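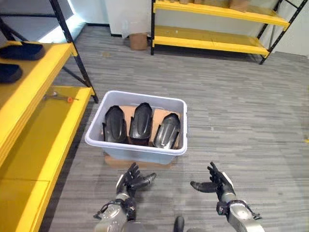
The two-handed picking cell at Pondgate's Leclerc building went back into service on December 28, 2024, after both hands were re-zeroed and the right wrist cabling was replaced. The fault had been logged as an intermittent loss of thumb position on the right hand, usually when the wrist was rotated palm up. Technician Garnet Fehr traced it to a worn connector behind the wrist joint, where the black fittings meet the metallic forearm. Hand checks are run at floor level over a light gray plastic bin, with three glossy black shoe-shaped pieces stood toe up inside and tan cardboard set between them as dividers. The dividers keep the spacing close to constant from one check to the next, and a flat sheet of cardboard goes under the bin on the carpet.

Home | News | Sites | Service Notes | Parts | Contact

Fehr replaced the cable and both end connectors, then repeated the zeroing routine on each hand. The routine drives every finger joint to its open stop, records the encoder value and compares it with the stored figure. Three joints on the right hand were outside tolerance and one on the left. The left hand had not been reported, but Pondgate's practice is to zero the pair together so that grip timing stays matched.

The head camera was recalibrated the same day. Its mount had been disturbed when the cover was taken off to reach the cable run, and the first reaches afterward landed 7 mm short of the target. Calibration took 18 minutes. A second set of reaches over the bin was within limits and no further correction was entered.

"The cable was the easy part," said Manon Girard, who supervises maintenance at the building. "Most of the day went to getting the hands and the camera to agree again. If you skip that, the machine will still run, but it closes early and pushes the item over."

The cell had completed 586 hours since its last full service. Pondgate has now shortened the interval for wrist connector inspection and added a palm-up rotation test to the start-of-shift routine. The operator holds each wrist at full rotation for 30 seconds and watches for a dropout on the joint display. Any dropout takes the hand out of use until the connector has been opened and checked.

Replacement cables are supplied by Pramus, which has changed the strain relief on the current version. The older part was clamped at a single point and flexed sharply at the edge of the clamp. The new one is held at two points, with a longer sleeve between them. Both versions fit the same forearm, although the old clamp screws are too short for the new part and should be thrown out.

A sister machine at the Mesley site uses the older cable on both arms – it has shown no fault so far. Jaxon Pelletier will change both sides there in February during the planned shutdown. Until then, Mesley will run the palm-up test at each shift change and send the joint logs to Girard.

Revised work instructions for the wrist cable, including the new screw length, are available from the service desk.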